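Circuit breakers and kitchen outlets: FAQ

Why does the Prirano breaker trip at breakfast?
Two heating appliances on one 15-amp circuit can exceed its rating. Move one to another circuit.

Can I reset it myself?
Yes. Push the handle fully to OFF, then to ON. After 3 trips in a day, stop and call an electrician.

Does a toaster need its own circuit?
No, but do not run it with a kettle on the same one.
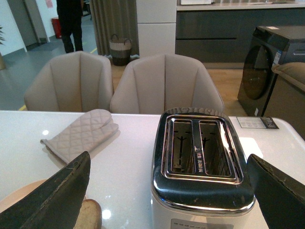
Are extension cords allowed?
Not for heating appliances.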